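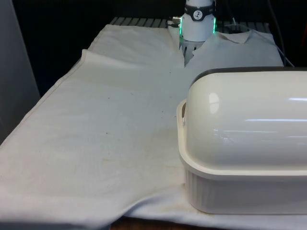 Kerkunano cell, notebook, Wednesday

Protective stops on the cloth task again. Writing this up while I still have the order straight, as the log only gives half of it.

Task is the usual one: pick the near layer of the cloth at the back of the table, lift, draw it towards the front, release. Bin stays where it is on the right. Running the Claltix grasp planner with the settings from the last entry, no changes apart from the force limit, which I had put up to stop the nuisance trips we were getting when the fingers touch the table.

First stop came at 10.40, on the lift. Arm went up, cloth went tight, controller tripped. I put it down to a bad pick and cleared it. Second stop was the same place in the cycle but worse: the bin shifted before the trip came in. It did not go over. I hit the emergency stop anyway, a moment after the controller had already stopped by itself, so the log shows both.

Checked after the second stop:
- fingers open and close freely by hand, pads not torn
- wrist cable not snagged, connector tight
- no error on the gripper side at all, only the arm controller complaining
- zeroed the force sensor, reading drifts a little but nothing like enough to explain it

So I went back to the cloth. Ran the pick on its own at slow speed, stopping before the lift, and looked at what was between the fingers.
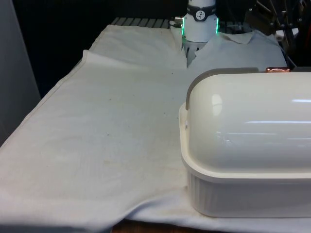 The planner scores a pick on how much cloth it gets, and it has no idea what else the cloth is attached to or sitting under. At the pick point there is only a small tuck in the fingers and it looks like a perfectly good grasp. The trouble is over on the right, where the bin is sitting directly on the same sheet. Lift the sheet far enough and you are pulling on the bin. The planner thinks it has the loose piece on top, and on the slow runs it went through to the layer underneath more often than I'd like.

Grip depth is the setting that does this. It was at 2 mm below the estimated surface, which was fine on the old thin cloth. On this one, with folds, the surface estimate comes out low beside a fold and the fingers end up in the wrong layer.

Second part of the fault is mine. With the force limit up, the arm can drag the bin for a good while before anything trips. At the old limit it would have stopped as soon as the cloth went tight. I raised it to get rid of one annoyance and took away the only thing that was catching this. Should have been written on the sheet by the cell and it wasn't. It is now.

Put the limit back. Nuisance trips on table contact are back as well, as expected. Will live with them.

Early afternoon. Moved on to the bin itself, as Bratard want the lid routine in the same sequence and I wanted to know whether the same settings would cause trouble there. Ran the approach only, speed at 100 mm/s, hand on the stop.

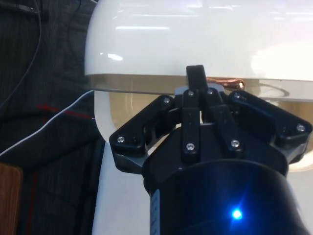
Approach height for the lid comes from the same surface estimate, so the same error turns up here in a different form. Shiny white plastic is bad for the depth camera and the estimate moves about from one run to the next. On the wrist camera the glare spreads over a good part of the surface, and the middle finger is right up at the rim, either against it or slightly under. The copper-coloured bit is lying along the rim just to the right of the finger. I'd want that off before any lid run, or it will end up in the linkage. I did not go on to the lift. With the wrong limit set, a finger caught under that rim would take the whole bin up with it.

Left it there for the day. State of the cell:

Force limit back to the old value. Saved in the Ki profile, so it should load at start-up, but check it by eye.
Grip depth to 0 for now. Will probably miss some picks. A missed pick does no harm.
Speed capped for both tasks.
Lid routine disabled in the sequence, approach only.

Still to do:

Move the bin off the cloth, or use a shorter cloth. Cheapest fix of the lot and should be done first.
Add a check after the pick: lift 2 cm, hold for 400 ms, read the force, put it down again if it is more than the cloth alone should give. Need to hang the cloth by itself to get that number.
Matt tape on the lid for the depth camera. Ask Bratard if they mind.
Look at the first stop in the log again. I cleared it without looking at what was in the fingers, and I'd like to know if the bin had already moved by then.

Do not run either task unattended until the check is in.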